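Zapatos, estantes y demás cosas de la entrada

Julio de 2024

Escribo rápido que tengo la comida en el fuego. Varias me preguntasteis por el mueblecito de los zapatos y llevo semanas diciendo que sí, que ya lo cuento. Pues venga.

El problema de siempre: entrada estrecha, zapatos por el suelo, yo tropezando. En mayo hice limpieza gorda, dos bolsas fuera, y aun así seguía habiendo pares por todas partes. Los rosas, los que más. Son los que me pongo para todo y no tienen sitio fijo, un dia debajo del banco, otro en el pasillo.

Miré zapateros grandes. En Stellmont hay uno precioso, pero mide 152 de largo y no me cabe ni de broma, la puerta no abriría. Los de plástico apilables de Jumeo los tuve en el otro piso y se combaban. Así que algo pequeño. Metal negro fino, tabla de madera clara, un solo piso. Ya.

Antes de decidir dónde va lo probé encima de la mesa, que es como pruebo yo todo — zapatos incluidos, sí, mi madre me mataría. Y la planta al lado para ver si quedaba bien el conjunto.
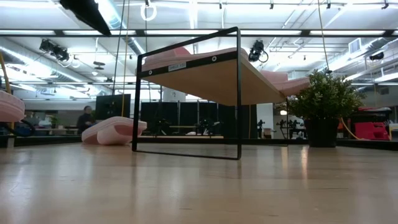
Lo de colocar los pares tiene su miga. Primero los ponía a lo largo, uno detrás de otro, y se come todo el estante. Luego cruzados, con la punta hacia fuera, y mejor, pero si la planta está muy pegada las hojas rozan. Endang Nasution, que vivió conmigo tres años y es la persona más ordenada que conozco, me dijo que uno mirando para cada lado y listo. Lo tengo así de momento. Me gusta a medias.

Otra cosa, la suela. Si es gruesa pesa mas de lo que parece y conviene que el talón quede bien metido en la tabla. Yo he perdido ya la cuenta de las veces que se me ha caído uno de madrugada.

De limpiar: paño húmedo para el metal, seco para la madera, nada de sprays. El polvo en negro se ve muchísimo, avisadas estáis. Y los zapatos limpios antes de subirlos, que luego la arenilla raya.

¿Precio? 300 coronas en la tienda de segunda mano de Sitompul, la de la esquina, con los tornillos puestos. Sandamali Gazi encontró uno parecido nuevo por 976 y dice que el suyo baila. El mío no baila, de momento.

También le he dado vueltas a la altura. La tabla queda a media altura y debajo sobra hueco. Ahí podrían ir las zapatillas de casa, o una cesta plana, o nada. Me inclino por nada, que si hay hueco lo lleno y volvemos a empezar.
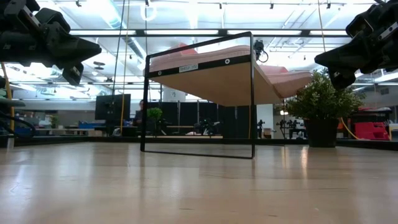 Archivado en: Orden en casa, Entrada

Lo que me falta por resolver, que no es poco:

El paraguas. Sigue apoyado en la pared y se cae cada vez que alguien cierra la puerta.

Las botas de invierno. No caben en este ni en ninguno, irán al altillo en una caja de Wokport que tengo medio vacía.

La planta. En la entrada no hay luz suficiente y aquí está tan frondosa que me da pena moverla. Igual pongo otra que aguante más la sombra, si sabéis de alguna dejadme el nombre en los comentarios.

Y las llaves, que no tienen nada que ver con los zapatos pero siempre acaban dentro de uno.

Os enseño la entrada terminada cuando pinte la pared. Me voy que se me pega el arroz.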